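그라리에르 주민 522명에게 물었습니다… 시의회 신뢰도 소폭 회복, 그래도 절반에는 못 미쳐

하이두 여론연구소, 4월 지역 정치 인식 조사 결과 발표

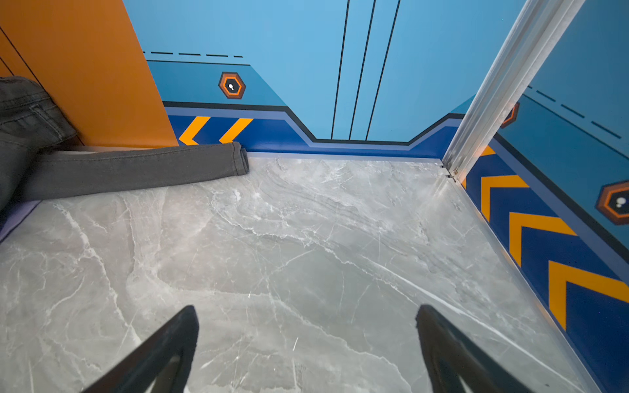 시의회를 신뢰한다는 응답 2%포인트 올라

그라리에르(Grarier) 시의회를 바라보는 주민들의 마음이 지난해보다 조금 누그러진 것으로 나타났습니다. 하이두(Hajdu) 여론연구소가 4월 한 달 동안 그라리에르에 사는 만 18세 이상 주민 522명에게 전화로 의견을 여쭌 결과, 시의회가 맡은 일을 잘하고 있다고 답한 분의 비율이 작년 같은 조사보다 2%포인트 높아졌습니다. 다만 긍정 평가는 여전히 절반을 넘지 못했고, 특히 두센(Dusen) 구에서는 부정 평가가 더 많았습니다.

저녁 시간에 걸려 온 낯선 전화를 끊지 않고 끝까지 답해 주신 주민 여러분께 이 자리를 빌려 진심으로 감사드립니다. 저녁 준비를 하시다가, 또 아이를 재우시다가 수화기를 들어 주신 분도 많았다고 조사원들이 전해 왔습니다.

가장 큰 관심사는 버스 노선 개편

올해 시의회가 가장 먼저 다뤄야 할 일을 묻는 질문에는 두센 구와 시내를 잇는 버스 노선 개편이 첫손에 꼽혔습니다. 응답자의 57%가 일요일 배차를 늘리는 데 찬성했으며, 찬성 의견은 연령대를 가리지 않고 고르게 나왔습니다. 반면 주차 요금 조정안에 대해서는 아직 잘 모르겠다는 답이 많아, 시의회가 내용을 좀 더 차근차근 설명해 주기를 바라는 분위기도 읽을 수 있었습니다. 지역 의원의 이름을 한 명이라도 떠올릴 수 있다고 답한 분은 대략 12%였습니다.

조사를 총괄한 오우잔 클르차르슬란(Oğuzhan Kılıçarslan) 책임연구원은 "숫자만 보면 작은 변화이고 표본오차 안에 드는 폭이라 조심스럽게 읽어야 합니다. 그래도 전화기 너머에서 동네 이야기를 한참씩 들려주시는 분들을 만나면, 주민들께서 지역 정치에 참 애정이 많으시다는 생각이 들어 저희도 힘이 납니다"라고 말했습니다.

결과 설명회에 초대합니다

연구소는 오는 일요일 오후 그라넨(Granen) 회관에서 주민 설명회를 엽니다. 문항별 결과표와 지역별 비교 자료를 나누어 드리고, 궁금하신 점은 연구진이 직접 답해 드립니다. 참가비는 없으며 따로 신청하지 않고 오셔도 됩니다. 따뜻한 차도 넉넉히 준비해 두겠습니다. 설문 문항 전문과 조사 방법은 연구소 안내 창구에 요청하시면 우편으로도 보내 드립니다.

문의: 하이두 여론연구소 지역조사팀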